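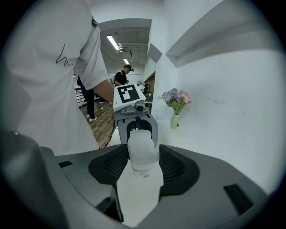

Clear plastic bottle with a small white label, standing on a table.

How to Reserve and Return a Shared Workroom

Stodurden Community Learning Center
Updated February 14, 2020

The shared workrooms on the second floor may be reserved by registered members, tenant groups and visiting instructors. Please read the full procedure before submitting a first request. Members who have reserved a room under the former paper system must register again, as the earlier records were not transferred.

Before you begin

You will need your member number, the name of one person who will be present for the entire reservation, and a short statement of the activity planned. "Meeting" is not sufficient. "Bookkeeping class, beginners" is.

Requests must be received at least 7 days before the date of use. Requests for the large workroom, Room 261, are also reviewed by the building office and may take longer in June, when the summer program is being scheduled.

Submitting a request

1. Sign in to the Plolia reservation page and select "Workrooms."

2. Choose a room and a date. Times shown in gray are not available. Times shown with a dotted border are on hold for another group and may be released.

3. Enter the start and end times. Include the time needed to arrange the furniture and to put it back. A class that runs from 10:00 to 12:00 should normally be entered as 9:30 to 12:30.

4. Enter the name of the person responsible. This person must be an adult and must sign for the key.

5. Submit the form and keep the confirmation number. A request without a confirmation number has not been received.

If the page does not accept your member number, write to Raquel Carrilho at the front office. Please do not open a second account.

Collecting the key

Keys are held at the front desk and are issued no earlier than 15 minutes before the start time. Bring photo identification. The key to Room 261 also opens the supply closet, and both doors must be locked whenever the room is left unattended.

Arranging the room

Tables may be moved within the room but may not be taken into the hallway. Lift each table with one person at either end. Chairs stack no more than five high. 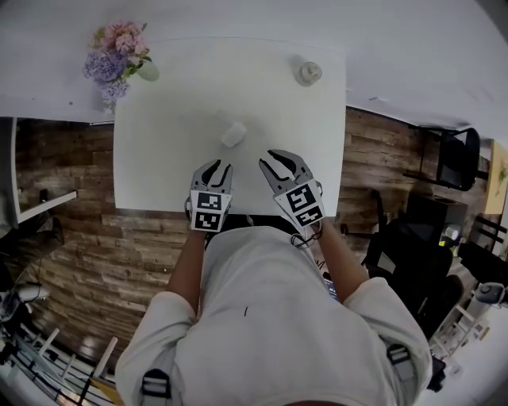
Standing at the near edge of a square white table.

The following rules apply to all tables:

Do not use tape, glue or clamps on the surface.
Place a mat under any item that is hot or sharp.
Keep drinks in closed bottles.
Wipe up spills at once with the cloths provided in the closet.

The wall panel beside the door controls lights and heat. The setting marked 2 is suitable for most classes. Please leave the Trovus air unit on automatic; it resets itself overnight.

Returning the room

Allow 15 minutes. Return the tables to the positions shown on the floor plan inside the door, collect all trash and turn off the lights. Note any damage on the return card, including damage that was present on arrival. Hand the key and the card to the desk together.

Changes and cancellations

A reservation may be changed once without charge. Cancellations should be made through the reservation page by noon on the day before use. Groups that fail to appear on two occasions will be asked to meet with Salvador Quintela, building manager, before reserving again.

For questions outside office hours, leave a message at extension 502.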